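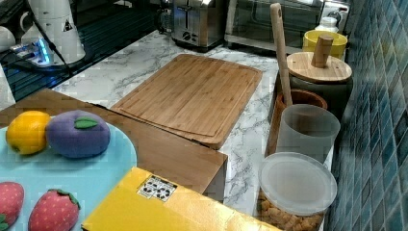 Get rid of everything on that counter except the cutting board, said a comment on my June post, and put the rest in a cupboard like a normal person. OK. Fair. I've been chewing on that one for weeks and I want to answer it properly, but I've got about an hour before I have to be out the door so it's going to be quick and messy. Like the counter.

First thing, there isn't a cupboard. I mean there are cupboards, but they're full, and the one nearest the stove has the water pipe running through it so half of it is pipe. When we moved into the Fommont place I measured everything and wrote it on the back of an envelope and then lost the envelope. Measured again. The only stretch of counter where you can really work is the marble bit along the blue tile, and everything that gets used daily has ended up there too. Utensil holder, canisters, the yellow thing by the tile, toaster oven down the end. Board in the middle.

I did try the empty counter. Did it for a week in June. Everything went into a plastic tub on the floor of the hall closet and every time I wanted a spatula I walked to the hall closet. By the third day the spatula was just living on top of the toaster oven, which gets hot, so that was dumb. By the end of the week half the tub had crept back and the rest I carried over in one armful on Sunday night, very annoyed.

So the rule now is a different one. Everything goes against the tile. Nothing gets to sit in the middle of the counter but the board. Things that wander in during the day have to wander out again by bedtime.

And things do wander in. The toy fruit is the big one. I have no good explanation for why a plush plum is more fun next to the stove than in the actual play kitchen, but it is, every single day. For a while I fought it. Now it gets a tray. The blue one, it holds a lemon and a plum and the strawberries and when dinner starts I pick the whole thing up in one go and move it. One trip. Best thing I did all summer and it cost nothing, the tray was already in the house.

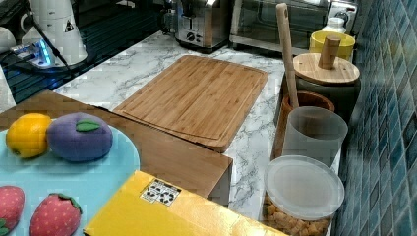

Same idea works for mail, by the way, and for the little pile of rubber bands and bread clips that every kitchen grows. Give it something with an edge. A lid, a pie tin, whatever. The point is you can lift it.

Cardboard boxes are my other weak spot. I keep them. I think I'm going to reuse them and then they just sit on the counter looking like they've got a job. New deal with myself is a box gets one night. If I haven't found a use for it by the next morning it's flattened and out to the bin. I've broken this twice already. Working on it.

The tile wall

Everybody asks about the tile so, quickly. It was here when we came. I didn't choose it and I wouldn't have, I wanted plain white, and now I love it. All those little blue and green pieces hide splatter like you wouldn't believe. The grout doesn't hide anything. Old toothbrush, baking soda, warm water, ten minutes while the pasta cooks. Dont use anything with vinegar if you've got marble or anything marble-ish underneath, it drips down and you'll be sorry. I learned that on a windowsill in the last apartment.

What goes along the wall and what doesn't - I went by how often I reach for it. If I touch it every day it can stay. If it's once a week it has to find somewhere else. The stand mixer lost. The fruit bowl lost too, weirdly, we just don't eat fruit out of a bowl, it goes soft and then there are flies. The snack canister stays forever, I'd be voted out of the house. Clear ones are better than pretty ones for that, you can see when you're low. The dark canister with the knob on the lid is the pretty one and I never know what's left in it till I lift the lid.

The board

Got more mail about the board than about anything else I've ever written and it's a bamboo board, guys. It's big, it has a groove around it for the juice, that's the whole story. I like it big. I had a small one for years and spent my life chasing bits of onion off the edge. With a big one you can push the chopped stuff up into a corner and keep going.

It does move around though. Marble is slick. Damp dishcloth underneath fixes it, or that rubbery shelf liner stuff cut to size, I got a roll at Vollberg and I've still got most of it left. Take the cloth out when you're done or it goes musty under there and so does the board.

For washing: hot water, bit of soap, rinse, dry it with a towel and then stand it on its side. Do both faces every time even if you only used one. I warped a board once by only ever wetting the top and it rocked like a boat. Never the dishwasher. I know, I know, yours has been fine in the dishwasher.

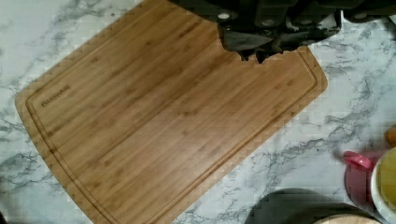 How often does a bamboo board need oil? Once a month does it for mine, and more in winter when the heat's on and the surface starts looking chalky.

I use the Tovora mineral oil, small bottle, lasts ages. Pour a little puddle, rub it round with an old T-shirt scrap, get down into the groove with a finger. Leave overnight. Wipe in the morning. People use olive oil and it's fine for a week and then it smells like a crayon. I did it. I'm telling you so you don't have to.

For garlic and onion smell I do coarse salt and half a lemon. A real one. Scrub, leave five minutes, rinse. It helps some. If it's really bad I just keep one side for onions and the other side for everything else and try to remember which is which (I don't always remember).

Raw chicken goes on a separate plastic board that lives on its edge next to the fridge, end of discussion.

What I looked at buying and didn't

I nearly bought a kitchen island. The kind on wheels with the butcher block top. It was 697 dollars plus delivery and I had it in the cart, the online cart, for most of June. Then I put masking tape on the floor in the shape of it and we all walked around the tape for a weekend and I hated it. You couldn't open the oven all the way. Do the tape thing before you buy anything, it's free and it will save you money and a fight.

Also looked at a wall rail with hooks. Would've meant drilling the tile. No thank you.

Looked at those stacking shelf risers. I bought one, 18 dollars, and took it back. It doubled the stuff against the wall without making any of it easier to reach, and the crumbs go under and then you've got a riser with crumbs under it.

The end with the toaster oven

The toaster oven takes up more room than I'd like and it earns it. We do most dinners for two in it in summer so the big oven can stay off. Reheats too, leftover noodles from Âu go in a dish with foil over and come out almost as good as the first night. It has to sit where it sits, that's where the outlet is. I'd love the cord to be somewhere else. Tried tying it up in a loop behind and it just springs out again, tried one of those stick-on clips and the clip let go in the heat. If you've got a trick for cords on stone please put it in the comments. I'm out of ideas.

Pull it forward once a week and wipe behind. You'll find things. I found a whole slice of toast.

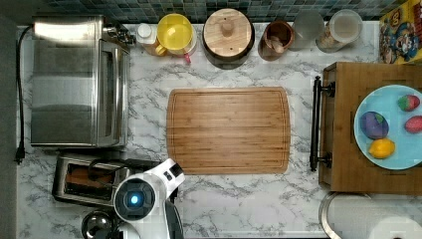
Bedtime reset

Takes me a few minutes, longer if I've cooked something with flour.

Tray of toys back to the play kitchen. Boxes dealt with (see above). Anything with a lid gets its lid on. Board washed and standing up. Then wipe from the tile toward you, not the other way, otherwise you're just feeding crumbs into the gap behind the canisters. Damp cloth first, then a dry one or the marble goes streaky and you'll see it in the morning sun and feel bad.

I don't line things up. Used to. They just need to be back against the wall, they can be in any order, and the spatulas can stick up however they want.

Some nights it doesnt happen. Then I do it in the morning with coffee and it takes longer cause everything's dried on.

Anyway, so that's my answer to the empty counter people. If yours is empty and you like it, great! Mine has a plush plum on it by lunchtime. Next post is the freezer drawer, I've been promising it forever, and I still owe a couple of you the measurements for the pantry shelf. Gotta run.

24 comments
Shared over 300 times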